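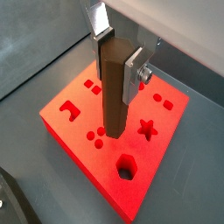
Lekota: a word list of toy and game names

What this is

I've been collecting what people call their childhood toys for years now, mostly on the backs of envelopes, and Lekota is my attempt to get it all into one tidy file. Each row is a name somebody used at home for a toy, a game or a puzzle, plus the plain English name, and where they grew up (town or region, never a street). There are 600 rows at the moment. I'd love more!

Red shape-sorting boards with a peg for each hole have more names than anything else on the list, by the way. My own family said "the posting brick", and I was well into my twenties before I found out other people didn't.

What's in the folder

lekota.csv is the main list, and probably the only thing you want
sources.txt says which batch each row came in with
odd_ones.csv has 70 names I couldn't match to any known toy (please have a look, some of them are driving me mad)

The columns

name: the word as it was given to me, spelling untouched
plain: the everyday English name
kind: toy, game or puzzle
place: town or region
batch: a number from 1 to 9
note: anything else the person told me, often blank

If a name came in with two spellings I kept both as separate rows. I did try merging them and got in a terrible muddle, so they're staying apart.

Where the words came from

Most came from a paper form I left on the counter at Flivetti, the toy repair shop where I do the odd shift. Batch 4 is different: Tumelo Mahlangu typed up a notebook of skipping and clapping games and very kindly let me use the lot. Batch 7 came from a swap meet in Lukow, and the handwriting was dreadful, so treat the spellings there with care.

Things to watch out for

The list leans heavily towards wooden toys and board games, which is what people bring in to be mended. Video games are hardly there. Around 60 rows have no place at all, and I've left those cells empty instead of guessing.

A few names are a bit rude. I kept them in, with "rude" in the note column, so you can filter them out if you're using this with children.

Opening the file

It's plain UTF-8 with commas. If the accents come out as gibberish in your spreadsheet, use the import menu and pick UTF-8 by hand (double-clicking never works on my machine either).

Changes

5 April 2021: added batch 9, fixed the place names in batch 2, took out a row that was in there three times.

Next up is the Vikham batch, which I'm hoping to finish typing in June.

Using it

Do what you like with it, just mention Lekota somewhere and tell me if you find mistakes.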